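Notes d'atelier – partager un établi avec un bras robotisé sans se fâcher avec lui (ni avec ses collègues)

Je remets au propre mes petits trucs, parce qu'on me les redemande à chaque nouvelle arrivée et que ma vieille feuille scotchée sur l'armoire est devenue illisible (café, feutre, re-café). Rien de savant là-dedans : les règles de base, vous les avez dans la notice du fabricant et dans l'analyse de risques de votre poste, et elles passent avant tout ce que je raconte ici. Moi je vous parle de ce qu'on fait tous les jours, les mains sur la table.

## Avant d'allumer

Je commence toujours par la table. Un coup de chiffon microfibre, tout ce qui ne sert pas à l'essai va dans le bac, y compris le tournevis « que je reprends dans deux minutes ». Ensuite je tire une ligne au ruban de masquage à 600 mm de la base du bras. Derrière la ligne, c'est chez lui. Devant, c'est chez moi, et encore, seulement à l'arrêt !

Pour le ruban, prenez du papier, pas du vinyle. Le vinyle laisse une colle infernale sur les plateaux mats. J'en ai retrouvé un vieux bout sous l'établi du fond, collé là depuis septembre, et il m'a fallu une heure et de l'huile de tournesol pour en venir à bout.

L'arrêt d'urgence se pose du côté de la main libre, jamais derrière l'écran. On l'essaie une fois en début de séance, bras sous tension et zone dégagée. Chez nous, il se coche sur la fiche Cloltix avec l'heure et les initiales. Oui, même si quelqu'un l'a déjà essayé le matin.

## Les câbles, mon dada

Un câble trop tendu s'arrache, un câble trop long accroche tout ce qui dépasse. Je laisse une boucle souple au poignet, je passe le bras à la main (hors tension, évidemment) dans ses positions extrêmes, et je regarde où la boucle se promène. Si elle touche la table, je raccourcis. Si elle tire sur le connecteur, je rallonge. Des scratchs en tissu de préférence, les colliers plastique finissent toujours trop serrés et les bouts coupés griffent les avant-bras.

Pour les vis de bride, un trait de feutre blanc à cheval sur la tête et le support. Quand le trait ne s'aligne plus, la vis a bougé. On le voit en passant, sans sortir la clé. 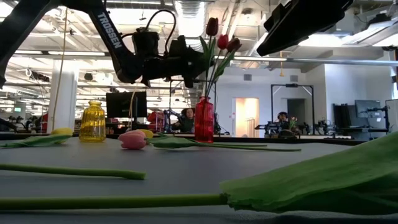 Pour les objets fragiles, ma règle tient sur une étiquette : un seul risque à la fois. Si on travaille la prise d'une tige, on n'essaie pas en même temps une nouvelle vitesse ou un nouveau réglage de serrage. Les fleurs coupées sont parfaites pour apprendre ça, tellement elles pardonnent peu. Avec des tulipes couchées à plat sur le plateau gris et deux vases debout juste à côté, le rouge et le jaune, je ferais d'abord tout le parcours à vide et au ralenti, pince au-dessus des cols. Le vase qui porte déjà le bouquet, je le traite comme un obstacle : on le contourne large, feuilles comprises, car ce sont elles qui débordent le plus. Et les têtes détachées partent au compost avant l'essai suivant, sinon elles finissent écrasées sous un coude.

Côté eau, je suis intraitable. Le vase se remplit à l'évier, au tiers, jamais sur la table. Multiprises en hauteur, chiffon sec à portée, et si ça se renverse on coupe d'abord, on éponge ensuite. Pour s'entraîner, un fond de sable leste très bien un vase et ne coule nulle part – c'est devenu mon réflexe pour les débutants.

## Quand il y a deux bras

Là, je demande qu'une seule personne donne les ordres, à voix haute. « Je lance. » « J'arrête. » « Je rentre la main. » Ça fait un peu théâtre au début, on s'y fait. Celui ou celle qui entre la main attend la réponse, pas un vague hochement de tête. Et pas d'écouteurs pour la personne qui tient l'arrêt d'urgence, elle doit entendre son binôme.

Cheveux attachés, manches ajustées, badge dans la poche. Le cordon de badge, je l'ai vu partir dans une pince une fois, ça m'a suffi.

Entre deux rangées, chez Gruvside, on garde 700 mm de passage libre. Je mesure avec une latte coupée à la bonne longueur, c'est plus rapide que le mètre et personne ne discute avec une latte.

## En fin de séance

- Bras en position de repos avant de couper. Certains retombent quand le couple disparaît, alors une main dessous ou un bloc de mousse.
- Doigts de pince essuyés au chiffon à peine humide. La sève colle, et le lendemain la prise n'est plus la même.
- Patins en caoutchouc : on passe l'ongle. S'il accroche dans une fente, on change.
- Ruban abîmé remplacé tout de suite, pas « demain ».
- Une ligne dans le cahier, même pour dire que tout va bien.

Pour les patins, je prends la référence 3040 chez Durrani, vendue en plaque, que je découpe au cutter sur une chute de lino. Un peu de talc sur la lame et ça file tout droit.

Ah, et rangez la clé du sectionneur à son crochet. Pas dans votre poche de blouse. La mienne est déjà passée à la machine.

Mis à jour le 15/4/20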